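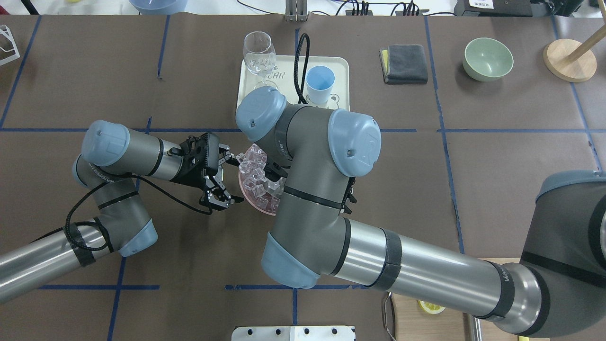
2018년 2월 11일 일요일
글: 토칸스 소식지 편집실

토칸스 단편선 세 번째 권, 작품 모집 마치고 편집에 들어가

작은 출판사 토칸스(Tokance)가 펴내는 단편선의 세 번째 권이 드디어 편집 단계에 들어갔습니다. 겨우내 기다려 주신 분들께 먼저 인사부터 드려야겠네요. 응모 마감이 두 차례나 미뤄지는 바람에 이제나저제나 하신 분이 많았을 텐데, 지난주에 마지막 원고까지 접수 정리가 끝났고, 첫 번째 읽기를 맡은 분들의 의견도 모두 들어왔습니다. 책은 올해 11월에 나옵니다. 제목은 '늦게 도착한 배'로 정해졌고요, 표지는 아직입니다(표지 이야기는 뒤에 조금 더 하겠습니다).

처음 들어오신 분들을 위해 잠깐 설명을 드리자면, 이 단편선은 바닷가 마을 스카소라(Skasora)에 살거나, 살았거나, 한 철이라도 머문 적이 있는 사람들이 쓴 짧은 이야기를 모으는 책입니다. 첫 권은 글쓰기 모임 사람들끼리 돌려 읽으려고 만든 얇은 책이었습니다. 제본도 손으로 했고, 쪽 번호가 두 군데나 틀려 있었지요. 그런데 그 책이 여객선 대합실 책꽂이에 꽂히고, 민박집 거실에 놓이고, 누군가의 가방에 담겨 다른 도시로 가면서 뜻밖에 독자가 생겼습니다. 두 번째 권 '방파제의 저녁'은 제대로 된 인쇄소에서 찍었고, 지금까지 3,799부가 나갔습니다. 스카소라 주민 수를 떠올려 보시면 저희가 얼마나 놀랐는지 짐작이 가실 거예요. 지금도 주문서가 한 장씩 들어올 때마다 편집실에서는 누군가 꼭 소리 내어 주소를 읽습니다.

이번에 들어온 원고는 모두 1,042편입니다. 지난 권 때는 책상 서랍 두 칸에 다 들어갔는데, 이번에는 복도 쪽 선반까지 써야 했습니다. 우편으로 온 원고가 생각보다 많았고, 그중에는 원고지에 만년필로 쓴 것도 꽤 있었습니다. 손으로 쓴 원고는 읽는 분들이 옮겨 적는 수고를 해야 하는데, 그래도 다들 싫은 내색 없이 맡아 주셨어요. 글씨가 도무지 읽히지 않는 대목은 보내신 분께 전화를 드려 여쭈었는데, 그러다가 한 시간씩 이야기를 나눈 적도 여러 번 있었다고 합니다. 전화로 들은 이야기가 원고보다 더 재미있어서 그걸 다시 써 보내 달라고 부탁드린 경우도 있었고요. 고쳐 보내 주신 글은 정말로 훨씬 좋았습니다.

첫 번째 읽기에서 남은 작품은 138편입니다. 여기서부터는 어느 원고를 내려놓아도 마음이 편치 않은 단계라, 편집실에서도 시간을 넉넉히 잡았습니다. 두 번째 읽기는 봄까지 이어지고, 읽는 분들은 글쓴이 이름을 모른 채로 원고를 받습니다. 이름을 가리는 방식은 지난 권부터 시작했는데, 좁은 동네에서 만드는 책이다 보니 서로 아는 사이가 많아서 이렇게라도 해야 읽는 쪽도 보낸 쪽도 마음이 놓입니다. 물론 이름을 가려도 문장만 보고 누구 글인지 알아채는 일이 없지는 않습니다. 그런 때는 다른 분께 원고를 넘기기로 되어 있습니다.

올해 원고에서 눈에 띄는 점을 몇 가지만 미리 말씀드리면, 우선 바다 이야기가 의외로 적습니다. 첫 권은 거의 모든 작품에 배가 나왔고, 둘째 권에는 등대가 그렇게 많이 나왔는데(한 책에 등대지기가 다섯 명이었습니다), 이번에는 부엌과 버스 정류장, 문 닫은 학교, 이사한 뒤의 빈방 같은 곳에서 벌어지는 이야기가 많습니다. 편지 형식으로 쓴 글도 늘었습니다. 답장이 오지 않는 편지를 이어 쓴 작품이 여럿 있었고, 그중 하나는 보낸 사람이 계절마다 바뀌는데도 받는 사람은 그대로여서 읽는 분들 사이에서 오래 이야깃거리가 되었습니다. 아직 심사 중인 작품이라 더 자세히는 못 적겠네요. 조금만 기다려 주세요!

처음 글을 써 봤다는 분이 많았던 것도 반가운 일이었습니다. 응모 편지에 '평생 일기도 안 써 봤다'고 적으신 분이 있었고, 손주에게 읽어 주려고 쓰기 시작했는데 쓰다 보니 손주가 읽기에는 너무 슬픈 이야기가 되어 버렸다는 분도 있었습니다. 멀리서 온 원고도 있습니다. 오래전 스카소라에서 여름 한 철 일했다는 분이 그때 살던 하숙집의 계단 이야기를 보내셨는데, 그 집은 이제 없어졌지만 읽는 분 가운데 한 분이 그 계단을 또렷이 기억하고 계셔서 원고를 읽다 말고 한참 창밖을 보셨다고 해요.

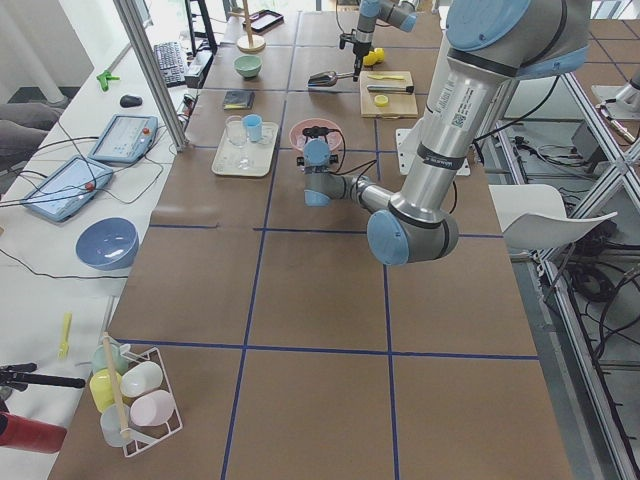 분량에 대해서도 한 말씀 드려야겠습니다. 공고에는 원고지 예순 장 이내라고 적었는데, 이 기준을 훌쩍 넘긴 작품이 제법 있었습니다. 편집실에서 의논한 끝에 길이만으로 떨어뜨리지는 않기로 했습니다. 다만 책에 실리게 되면 글쓴이와 함께 줄이는 작업을 합니다. 지난 권에서도 이 과정을 거친 작품이 있었는데, 처음에는 한 문장도 뺄 수 없다고 하시던 분이 나중에는 저희보다 더 과감하게 덜어 내셔서 도리어 편집실이 말리는 형편이 되었지요. 반대로 아주 짧은 글, 그러니까 원고지 서너 장짜리 글도 남아 있습니다. 짧은 글은 책 사이사이에 쉬어 가는 쪽처럼 넣어 볼까 하는데, 따로 한데 묶자는 의견도 있어서 차례를 짤 때 다시 정하기로 했습니다.

이번 권부터는 문예지 브루투라(Brutura)와도 손을 잡습니다. 브루투라는 여름호에 단편선 수록작 가운데 두 편을 미리 싣고, 글쓴이들이 주고받은 편지도 몇 통 함께 소개할 예정입니다. 예전부터 서로의 책을 교환해 읽던 사이였는데 이렇게 일로 만나기는 처음이에요. 잡지 쪽에서는 미리 싣는 작품에도 원고료를 따로 드리겠다고 먼저 제안해 주었고, 토칸스도 단편선 원고료를 지난 권보다 올리기로 했습니다. 큰돈은 못 되지만 글을 실은 분이 가까운 사람들과 저녁 한 끼는 기분 좋게 드실 수 있었으면 합니다. 여기에 더해 실린 분들께는 책을 열 권씩 드립니다. 지난번에는 다섯 권이었는데, 친척이 많은 분들의 항의가 컸습니다.

인쇄 부수도 정해졌습니다. 초판은 2,024부를 찍습니다. 왜 하필 이런 숫자냐고 물으시는 분이 계실 텐데, 이천 부를 찍기로 해 놓고 보니 도서관과 학교에 나누어 보낼 책을 계산에서 빠뜨렸더라고요. 그래서 스물네 권을 더했습니다. 종이는 둘째 권보다 조금 가벼운 것으로 바꿉니다. 둘째 권이 가방에 넣고 다니기에는 무겁다는 말씀을 많이 들었고, 특히 배를 타고 오가며 읽는 분들이 한 손으로 들기 어렵다고 하셨습니다. 활자는 키웁니다. 이것도 독자 편지에서 가장 자주 나온 부탁이었고, 편집실 사람들도 해가 갈수록 그 마음을 알게 되어서 금방 의견이 모였습니다.

표지는 아직 두 가지 안을 놓고 고민하고 있습니다. 하나는 짙은 초록 바탕에 제목만 크게 넣은 것이고, 다른 하나는 옛 여객선 시간표의 글꼴을 빌려 온 것입니다. 시간표 쪽이 훨씬 정겹기는 한데, 멀리서 보면 정말로 시간표 같아서 서점에서 못 알아볼까 걱정하는 목소리도 있습니다. 두 안을 모두 뽑아서 책방 버클리(Buckley)의 창가 자리에 세워 두었으니 지나는 길에 들러 마음에 드는 쪽을 말씀해 주시면 좋겠습니다. 계산대 옆에 공책이 한 권 있습니다. 길게 적으셔도 됩니다. 지난 권 때는 표지 의견을 적다가 시를 한 편 써 놓고 가신 분도 계셨는데, 이름을 남기지 않으셔서 끝내 연락을 드리지 못했습니다. 혹시 이 글을 보고 계시다면 꼭 알려 주세요.

버클리에서는 봄부터 낭독 모임도 다시 엽니다. 두 번째 읽기가 끝날 때까지는 새 작품을 공개할 수 없으니 당분간은 첫 권과 둘째 권에 실린 글을 읽습니다. 글쓴이가 직접 읽는 날도 있고, 독자가 좋아하는 대목을 골라 읽는 날도 있습니다. 지난겨울에 잠시 쉬는 동안 의자를 더 들여놓아서 이제 늦게 오셔도 서 계실 일은 없을 겁니다. 차와 과자는 늘 하던 대로 책방에서 준비하고, 참가비는 받지 않습니다. 낭독이 끝난 뒤에 글쓰기 이야기를 나누는 시간도 있으니 이번에 응모하지 못해 아쉬웠던 분들도 편하게 와 주세요. 쓰다 만 원고를 가져오셔도 좋고 빈손으로 오셔도 괜찮습니다.

결과 안내는 이렇게 합니다. 두 번째 읽기까지 마치면 보내신 분 모두에게 편지를 드립니다. 실리는 분께는 전화를 먼저 드리고요. 이번에는 편지 부칠 곳이 워낙 많아서 한꺼번에 보내지 못하고 접수 순서대로 나누어 부치게 되니, 옆집은 받았는데 나는 아직이라고 해도 너무 마음 졸이지 않으셨으면 합니다. 그사이에 이사를 하셨거나 전화번호가 바뀐 분은 편집실로 알려 주세요. 손으로 쓴 원고는 원하시면 돌려드립니다. 응모할 때 그 말씀을 빠뜨리셨더라도 지금 연락 주시면 따로 챙겨 두겠습니다. 한 부밖에 없는 원고를 보내신 분들이 계신 것 같아 저희도 보관에 각별히 신경을 쓰고 있습니다.

같은 작품을 다른 곳에도 내도 되느냐는 문의가 요즘 부쩍 늘었습니다. 두 번째 읽기가 진행되는 동안 다른 지면에 내시는 것은 괜찮습니다. 다만 그쪽에 먼저 실리게 되었다면 기쁜 소식을 저희에게도 전해 주세요. 책에 실린 뒤의 권리는 글쓴이에게 그대로 있고, 토칸스는 이 단편선에 싣고 다시 찍을 수 있는 허락만 받습니다. 나중에 자기 이름으로 작품집을 내실 때 빼야 하는 일은 생기지 않습니다. 첫 권에 글을 실은 분 가운데 벌써 자기 책을 준비하시는 분이 있어서, 편집실에서는 그 소식을 누가 먼저 여기에 쓸 것인지를 두고 은근히 다투고 있습니다.

첫 권을 찾는 분들께도 알려 드립니다. 손으로 제본한 첫 권은 남은 책이 없습니다. 다시 찍어 달라는 부탁이 이어져서 셋째 권이 나온 다음에 새로 판을 짜기로 했고, 그때 틀린 쪽 번호도 바로잡습니다. 그런데 그 틀린 쪽 번호를 그대로 두어 달라는 독자도 계셔서 이 문제는 조금 더 이야기해 봐야 할 것 같습니다. 급하신 분은 버클리에 보관된 한 권을 앉은자리에서 읽으실 수 있습니다. 빌려 가실 수는 없지만 오래 앉아 계셔도 눈치 주는 사람은 없어요.

둘째 권 '방파제의 저녁'은 버클리와 여객선 대합실 매점에서 계속 판매합니다. 우편 주문은 편집실에서 받고, 선물로 보내실 때는 짧은 엽서를 함께 넣어 드립니다. 다음 소식은 두 번째 읽기가 끝나는 대로 이 자리에 올리겠습니다.

최근 소식
버클리 봄 낭독 모임, 첫날 읽을 작품을 고릅니다
'방파제의 저녁' 독자 편지 모음 (2)
브루투라 겨울호를 읽고
원고지에 쓴 글을 우편으로 보낼 때 부탁드리는 것들
스카소라 글쓰기 모임, 새 회원 맞이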